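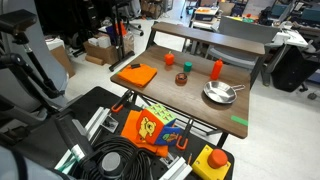
Ticket 406 – Stisska alerts not reaching parents at Berulow Middle
Status: closed
Opened by: Gangadharan Palaniappan, front office

Hi all, me again. We had a hold-in-place this morning after a fight by the gym (everyone's fine) and the text to families didn't go out the way it should have. I hit send at 10:15 and the screen said 2000 recipients, which looks right for us with both parents on most accounts. Then the phones started. Half the callers had heard it from their kids and were pretty upset that the school hadn't said a word, and I can't blame them!

What I've tried so far: logged out and back in, sent a test to myself (got it right away), sent a test to the assistant principal (nothing). Her number is correct, I read it back to her twice. Email copies went out okay.

Update, 11:40
Pulled the delivery report like you asked. It shows 200 delivered and the rest "queued." No error codes that I can find, unless they're hiding in a tab I don't have. I also noticed the message was marked Routine and I'm positive I picked Emergency – could the template be switching it back?

Update, 1:05
Okay, so you were right about the template. I opened the hold-in-place one and it's saved as Routine, last edited in August when we moved over from Orlandini. Routine messages go out in small batches, so the tail end would've been landing sometime after lunch. I canceled what was left in the queue so families don't get a scary text about something that ended hours ago, and the principal sent a regular note home instead.

Update, 2:30
Changed the template to Emergency and ran a test with the staff list. Everybody got it in under 2 minutes, assistant principal included. I checked the lockdown and early dismissal templates too. Lockdown was fine, early dismissal was wrong, fixed now.

Could somebody look at the Asano campus account? They moved over the same week we did and I don't have access to theirs. You can close mine. Thanks for staying on the phone with me!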